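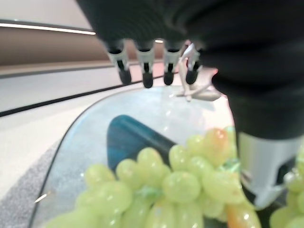
*Photo: Ostis press office. Free for editorial use.*

**Ostis presents the Cedel table line for fruit and small meals**

December 17, 2018 – Ostis, a maker of household goods, today announces Cedel, a new line of clear bowls and serving plates for the living room. The line has nine pieces and will be sold in 56 stores, starting with the Wonik home shops.

The idea of Cedel is simple. Many families keep the fruit in the kitchen, where guests do not see it. We wanted to bring it to the table where people sit and talk. In November we asked 101 households which fruit they serve most often to visitors, and grapes were the first answer. For this reason the larger bowl was planned for grapes in big bunches.

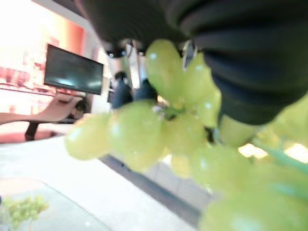
*Green grapes, one bunch lifted and a smaller one on a clear dish.*

Clear pieces are easy to combine with furniture that is already in the home. They look good on wood and on stone, but we like them most on glass – the table stays light, and the color comes from the fruit.

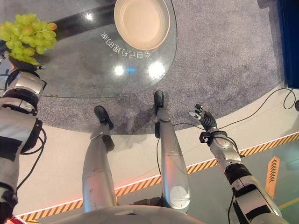

*Grapes at the edge of a round glass table, with a beige plate.*

Ostis gives also some advice for serving. Wash the grapes shortly before the guests arrive and let them dry on a towel. Take a big bunch by the stem when you move it, so the berries do not fall.

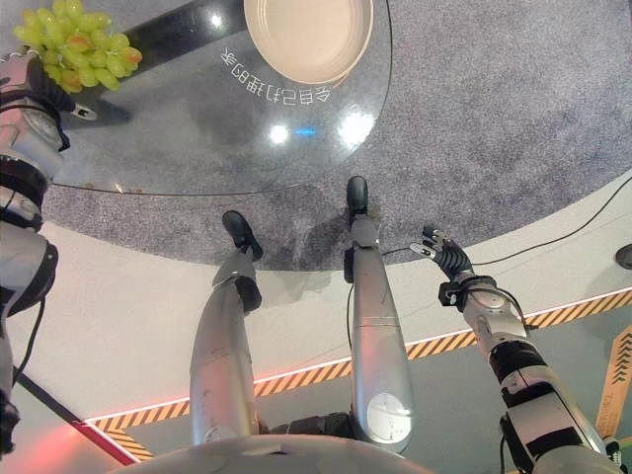

Smaller bunches are more comfortable for guests, and a second plate is useful for the empty stems. A set of six small dishes will follow in spring. The design of the line was made together with the Carvalho studio.

Stores that wish to order samples can write to the Ostis sales office.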